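About Bultgate

Bultgate packs and mails boxes of snacks. We have been doing it for nearly 8 years, which in this trade makes us old, and we still don't believe most of what gets written on pages like this one. So you won't find a mission here. You'll find out what goes in the box and who puts it there.

The business began with Dehua Qian and Haiyan Zeng, who had both paid for a "curated snack experience" from another outfit and received a very large carton holding a great deal of shredded paper. They figured they could do worse only by trying. The first boxes went out to friends, who complained freely. A few of those complaints are now rules.

We don't use filler. If a box looks half empty when it's open, the box is too big and we should have bought a smaller one. Bags are laid flat in rows, bulky packs toward the back, and nothing is stacked on top of anything that can be crushed. We have tried dividers, tissue, a printed card with a poem on it. Customers threw all of it out, and so would we.

We don't choose by flavor trend either. Guilan Lu does the buying, and she distrusts any bag that has been recommended to her by the person selling it. She'll take a cartoon panda on the front if what's inside is good. She has also turned down some beautiful bags. 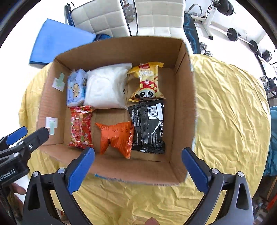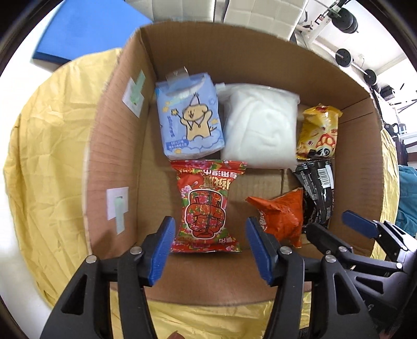

Inger Vídalín

I write these pages and answer the mail, so a word on the questions I get most.

Is it healthy? They're snacks. We print the ingredients list in English for anything that ships, and you can decide for yourself.

Will I like everything? I doubt it. I don't. Most people have one bag they give away and one they hide from the rest of the house, and it's rarely the ones we'd guess.

Why is the box plain? Because we'd have to charge you for a fancy one. A consultant once told us that plain cardboard was costing us sales. We asked to see the numbers and he didn't have any.

Are you part of Milletti? No. They rent the unit next door, and our mail gets mixed up.

We work out of 46 Wutside, ground floor, with the office squeezed in at 47. The building dates from 1914 and the landlord brings this up whenever we mention the heating. Zhuoran Jia runs the packing tables and will show you how it's done if you stop in, though please write first. We close for part of May to count stock and argue about what to drop.

If a bag arrives burst, send us a picture and we'll replace it. If you just didn't care for it, tell us anyway. Guilan reads those.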